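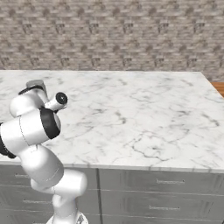
Limdale Materials Workshop – Glazes and Stains Group – bench notebook, September

Stain trials, cont'd from last page. Carnavus sealer, batch 2, against the old wax. Same four stains as before: beet juice, black coffee, turmeric in oil, red wine. Lemon juice separate, goes on its own offcut so it doesnt creep.

8:40 – offcuts out of the rack, wiped with plain water, left to dry on the rails. Two had old pencil marks on the face, swapped them. Label the BACKS from now on. I wrote this in the last entry as well.

Sealer on at 9:15. Thin coat, foam pad, one direction. Tin says let it haze then buff. Took much longer to haze than batch 1, still tacky near the edges when the middle was done. Room was cold, heater only came on when Eleri got in. Don't want to blame the batch yet.

Second coat 10:30. Went on easier.

Meter readings before any stain (mean over the tile, arbitrary units, higher = more shine):
bare 812
wax 1,484
Carnavus two coats 2,519
That last one seems high. Re-zeroed the meter and got the same thing. Eleri thinks the head was sitting on a bead of unbuffed sealer. Possible. Redo tomorrow after a proper buff and put both numbers in the table, don't overwrite.

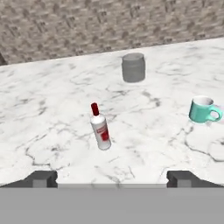
Turmeric is still the problem stain. Everything else we can get out with soap and a poultice if it's caught inside the hour, turmeric leaves a yellow ghost on the waxed pieces that just sits there. Part of the trouble is seeing it. On a veined stone, white with thin gray lines branching all over like this one, a faint mark gets lost near the veins and you end up calling it clean when it isnt. So: score each offcut twice, once over a vein and once in a plain patch, and write down which. Should have been doing this from the start. The earlier scores from Prernton are all single scores and I can't tell where on the tile they looked, so treat as rough.

Poultice recipe used today, for whoever does the next round: baking soda and water, mixed to about peanut butter. Thick layer, plastic wrap over, tape the edges, poke a few holes. Left 23 hours last time. Will leave these the same so we can compare.

Lemon: etched the bare piece in minutes, dull ring you can feel with a fingernail. Waxed piece etched too, slower. Sealed piece etched as well. Sealer is for stains, it does nothing much for acid, and we need to say so in the handout in bigger type. People keep asking. 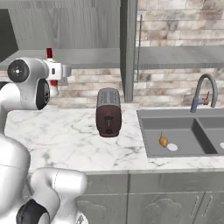
White marble counter, gray wood-grain cabinet above.

Lund want the summary as one page with no meter units in it, just good / fair / poor. Fine, but I'd like the raw table stapled behind. Eleri to ask.

Afternoon – coffee and wine both lifted off the Carnavus pieces with a damp cloth. Wine left a shadow on wax, coffee didn't. Beet came off everything, even bare, which I don't believe. Juice was from a carton this time, last round it was fresh grated. Repeat with fresh.

To do
– rebuff and re-read the sealed tile
– fresh beets
– more foam pads, down to the last pack
– lids on the stain jars overnight, turmeric one got knocked again
– find out if batch 2 was stored in the cold shed
– ask Prernton for thier original sheets, not the typed-up ones

Poultices taped down 4:10. Dont lift before tomorrow afternoon.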